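Section 4: Setting up a giving fund in Juhl

This section covers the creation of a company giving fund for employees, their families and local causes. It assumes that you have finished the basic set-up in Section 2 and that your firm already has a Juhl account in its own name. If the owner wants the fund to run from a personal account, stop and get proper advice first. Juhl will let you do it. That doesn't make it a good idea.

Revised August 28, 2025 by Yu-ting Lam.

Before you start

You will need the signed letter setting out what the fund is for, the bank details of the fund and the names of two approvers. The start screen says the whole job takes "moments". Allow an afternoon.

Read the letter again before you type anything. Most founders' letters are long on legacy and short on who gets paid what. The one we were given for the Stostwood fund ran to several pages on the dignity of labour, and mentioned the school grants in one line near the end. If you can't find a sentence saying who qualifies, the software can't find it for you.

4.1 Creating the fund

1. Sign in as an administrator and open Funds, then New Fund.

2. Type the fund's name. Use the name in the letter, even if someone in marketing prefers another. Changing it later breaks the link to past payments.

3. Choose a fund type. Juhl offers Hardship, Education, Housing and General. Pick General only if the letter really does allow anything at all.

4. Enter the opening balance. Type the sum that has cleared at the bank. A pledge is not a balance, however warmly it was announced.

5. Press Save and wait for the green bar. If it turns grey, the fund has been saved as a draft and no one can apply to it.

Note: The box marked "Publish founder's story" is ticked when you arrive. It puts a biography at the top of every application form. Untick it unless you have checked the text yourself. The built-in template describes every founder as a visionary who came from nothing, and ours had come from a fairly large sweet factory.

4.2 Adding approvers

1. Open the fund and choose People.

2. Add both approvers by work email. Each will get a link that lasts six hours.

3. Set the rule to "Both must agree". The default is "Either may agree", which amounts to having one approver and a spare.

4. Under Conflicts, list any close relatives of the approvers who work for the firm.
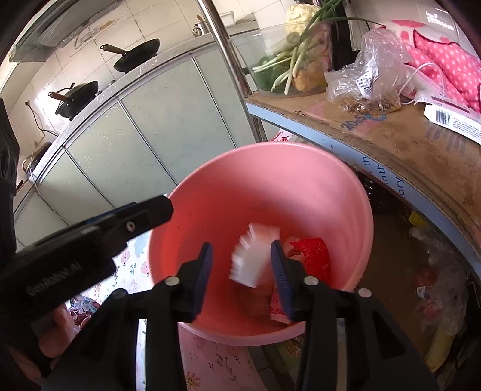
Caution: The founder can be added as an approver, and will often ask to be. Juhl gives this account a casting vote without showing it on the People page. If the founder has told staff that the fund is independent, leave this role empty.

4.3 Setting limits

1. Choose Limits, then Per Person.

2. Enter the most that one person can receive in a year. For Stostwood the figure was 2,242, worked out from the balance and the size of the workforce. Don't copy it. Do your own sum.

3. Enter the yearly limit for the whole fund. Leave the "Spend growth first" box alone unless the money is invested and you know where.

4. Choose the month in which limits reset. Juhl suggests February, for reasons the makers have never explained to us. Most firms will want the start of their own financial year.

Note: Limits do not apply to payments marked "Gift of the founder". Only an administrator can use this label, and we'd suggest agreeing in writing when it may be used — or turning it off under Labels.

4.4 Bringing in records from Menow or Skorko

Skorko files come across fairly well. Menow files don't, whatever the import page claims. Names survive, amounts survive, but the reason for each grant is often dropped and replaced with "Goodwill".

1. Export the old records as a plain spreadsheet.

2. Open Import, choose the file and press Check Only.

3. Compare the total on screen with the total in the old system. If they differ, don't press Accept.

4. Correct the missing reasons by hand, then press Accept.

Caution: An import cannot be undone once the first new payment has been made.

4.5 The impact page

Juhl can build a public page showing "lives changed". It reaches this number by counting every application, including the ones that were refused. It also counts a person again each time they apply.

1. Open Impact, then Settings.

2. Set Count to "Payments made".

3. Turn off "Estimate wider benefit".

4. Press Preview and check the figures against your own ledger before you publish.

The number will be smaller. Expect a phone call from upstairs.

Reports for the auditor are covered in Section 6.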